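Pushing Blocks with a Single Finger: Our Project Report
By Vira Zinchenko
20 Feb 2019
14 shares | 2 comments

Our team of four students works with one robot arm, which we named Coman. Annag Guthrie wrote the motion part and I was responsible for the planning part, called Skulance. The task sounds simple: the arm must push small blocks on a wooden board until blocks of the same colour stand together.

Coman does not grasp anything. In place of two jaws it has one grey rod, pointing straight down. We chose this on purpose, as we wanted to study pushing only. The difficulty is that a block rarely moves exactly where you push it. A cube turns when it is touched away from its middle, and a star can catch on its neighbour with one of its points.

For the board we took a maple cutting board and put it on the blue perforated table. We use stars, cylinders, a heart, a triangle and cubes, in red, green, blue and yellow. In the layout below, the red and green pieces are all touching in one group, with the two reds on one side and the two greens on the other. The blue cube is next to the rod, and the yellow heart stands between it and the blue triangle.

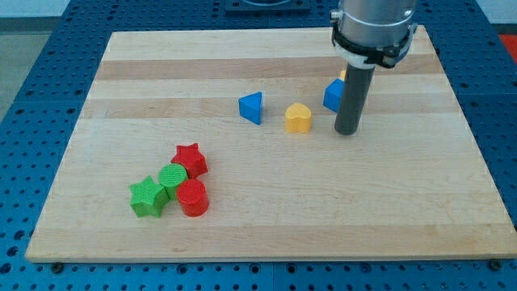

Results and problems

We made 603 pushes in total. In our first version the planner allowed 500 milliseconds of waiting after each push, and then it looked at the board again. The most frequent mistake was that the rod came down too near to a block and touched it before the push began. We have now added a safety distance, but it makes work inside a tight group more difficult. In April we will repeat all the tests with the new distance.

Comments (2)

Trurkwood: Very clear report. Did you try a thinner rod?

Vira Zinchenko: Thank you! Not yet, but Annag has already drawn one.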